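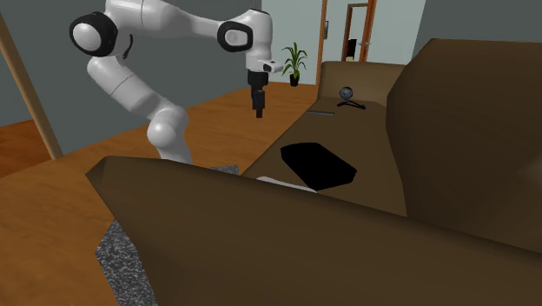 Credential stuffing on the Ovari login, notebook, November

Picked up from the night alert. Failed logins on the Ovari customer portal went from the usual trickle to a steady stream starting a little before 3 am. Rate stayed flat for hours, so a script with a throttle on it. No lockouts fired, each source address tried a couple of accounts and then went away.

Pulled the auth log from the portal and the proxy log from Hatar and lined them up by request ID. The clocks on the two boxes are 2 seconds apart, which cost me half the morning. Put in a ticket to fix time sync on Hatar. Until then, join on request ID and ignore the timestamps.

What the log shows

411 accounts where the password was right. That is successful first factor only. Most of those then hit the code prompt and stopped. The ones without a second factor got a session. Have not finished separating the two groups, the session table was rotated at 6 and I need the archived copy from backup.

User agent is the same string on every request, an old desktop browser version. Header order does not match that browser, though. Accept-Language comes before User-Agent and there is no Referer on the POST. Real users always land on the form page first, so a POST with no earlier GET from the same client is a good signal by itself. Tested that against last week's clean traffic. It catches a few password managers that post straight to the endpoint, so it can't be a hard block.

Where the passwords came from

Not from us as far as I can tell. Took a small set of the usernames that were tried and checked them against the breach lookup. Nearly all of them show up in old dumps from other sites. Many of the usernames tried have never existed on the portal. If someone had our user table they would not waste requests on those. Youssra Belhaj looked at the database audit log separately and found no bulk reads on the accounts table. She is going back further to be sure.

Containment

Forced a password reset on every account with a correct first factor, whether or not a session was issued. Killed all sessions for the same list. Note for next time: the kill script takes internal IDs, not email addresses, and if you feed it emails it exits 0 and does nothing. Ran it wrong the first time and only caught it when the session count hadn't moved. Wants an error message.

Rate limit on /login was 1,000 per hour per address. Far too loose for this. Dropped it to 20 and added a second limit keyed on the header fingerprint. Failed logins fell off within minutes of the second one going live, then came back with a different user agent and the same header order. The fingerprint rule ignores the user agent, so it held.

Put the missing GET check in as a challenge, not a block. Support at El-Sayed asked whether their staff would see it. They go through single sign-on, so no.

Prokero feed

Tried the source addresses against the Prokero reputation feed. Poor match. Mostly home connections, and the feed is good on hosting ranges and weak on those. Would not rely on it for this kind of traffic. Leaving it on in log-only mode so there is something to compare at the end of the month.

Customer notice

Draft is with legal. I asked them to take out the line saying "no data was accessed". We don't know that yet. A session on the portal can see name, billing address and the last part of the card number. Until the archived session table is back we can say which accounts were affected and that we reset them, and leave it there.

To do

Restore the 6 am session table and split the list by second factor.
Page views per session for anyone who got in. Check address changes and saved card edits first.
Fix the kill script so bad input fails loudly.
Time sync on Hatar.
Alert on ratio of unknown usernames to known ones. It moved well before the failed login count did and would have paged us earlier.
Ask product again about making the second factor the default on new accounts. Youssra has the numbers from the last time this came up.

4:40 pm. Traffic back to normal. Archived table is restoring, slow, will leave it running. Both new limits stay on overnight. If the challenge rate goes up with no matching rise in failed logins, it is catching real customers and should be turned off first.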